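Sorting Out a Big Metal Toy Bin (When You'd Rather Buy a Second One)

Filed under: Storage. By Leonora Sebastian, 26 April 2023

Every big bin starts life as a good idea. Ours was going to hold the bath toys. By August it held the bath toys, the odd blocks, half a Vallejo puzzle and a spoon I had accused my sister of stealing.

If you have an open metal bin with tall sides, you know the problem. Small stuff goes to the bottom and stays there for years. Set aside 60 minutes and do it once, properly.

What you need
Two old towels
A bucket of warm water with dish soap
A soft brush
A few shallow boxes (I use the Ekska ones, lids off, lids lost)

Step 1. Get everything out
Don't tip the bin over. I did, and was finding pieces in the hallway a week later. Take things out by hand and spread them on the first towel. Big shapes come first, and they're usually what was hiding the rest.

Step 2. Make piles
Whole and liked. Whole and ignored. Broken. Unidentifiable. The last pile will be the largest. Be brave with it.

Step 3. Wash the bin
Sloping walls are easier than straight ones, as the grime slides down to meet you. Start at the rim, work down, and give the floor the most time. If there's a hole in the floor, put the second towel under the bin first. Ask me how I know.

Scuffs and scratches in the metal are there for good, and so are patches where the coating has worn away. I spent an entire evening on one with Daso paste and a toothbrush. The patch is still there - the toothbrush isn't. Skip the wire wool too, unless you want new scratches to go with the old.

Step 4. Dry it
Wipe it down, then leave it overnight. Toys put back into a damp bin will smell like a pond by the weekend.

Step 5. Put back less
Only the chunky things go back in: blocks, animals, anything you could find with your eyes shut. The small pieces live in the shallow boxes now. You should still be able to see most of the floor when you're done. If you can't, go back to the "whole and ignored" pile and have a stern word with yourself.

Repeat every 3 months, or whenever a spoon goes missing.
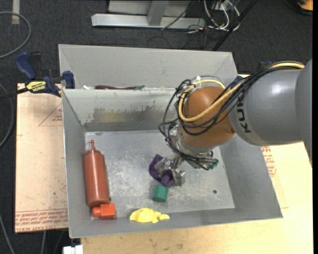 Chunky shapes only, and plenty of scuffed floor showing. The yellow turtle stays.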